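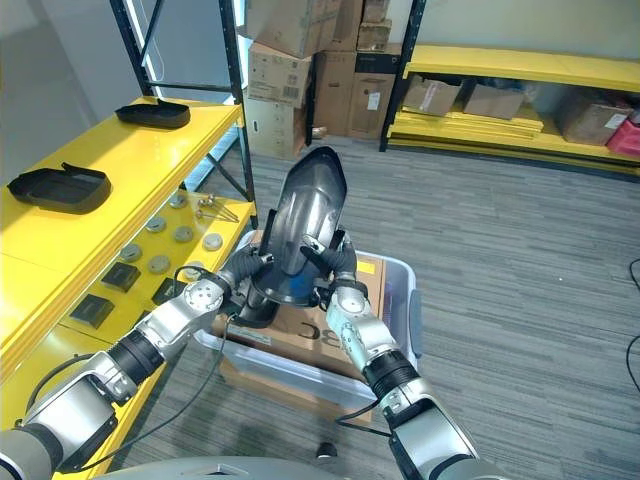 Home Grants Reports Partners Contact

Lesska Reading Rooms – progress report to the Espiritu Fund, March

Quick one this time, full numbers come with the spring accounts.

Evening classes running in both rooms now. Enrolled to date: 190 adults. Target was 200, so nearly there. Most want English for work, a smaller group wants help with reading in general. Second room opened late – heating inspection, then a wait for the key to the side door. Fine now.

Attendence good before 7, drops off after. Marleny Valderrama moved the beginner group to 5:30 and it filled up in a week. Advanced group still thin. May fold it into the conversation hour, not decided.
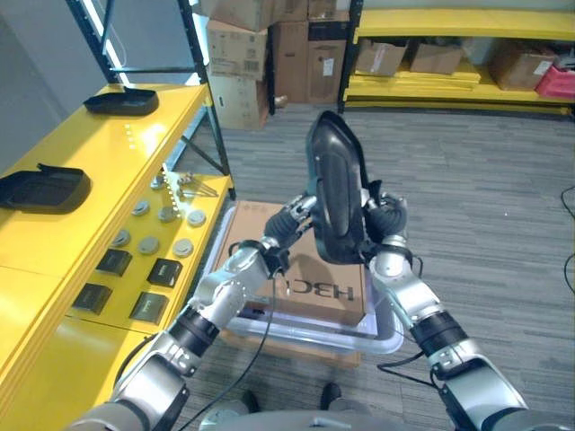
Books: the Plovness order came in short, 67 workbooks still owed. Supplier says next month. Teachers are photocopying in the meantime, so the paper line is over budget. Would like to move money across from travel, which we have barely touched. Please confirm by email that this is OK.

Childcare – 2 sitters on the beginner nights. Parents asked for the same on conversation nights. Can't cover it from this grant. Dexter Ambrosio is writing to Nukitz to see if they will pay for the rest of the year, no reply yet.

Tests: first round done, marking half done. Level one looks strong on listening, weak on spelling. Level two results to follow, I dont want to guess at them.

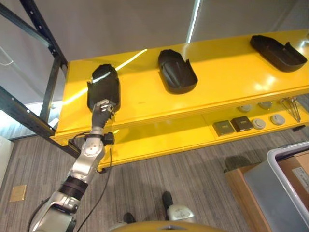
Will the classes stop over the summer?

Only the advanced group. Beginner and conversation groups carry on through July at shorter hours, then everyone breaks for August.

Still to send you: signed budget sheet, the teacher contracts, level two scores.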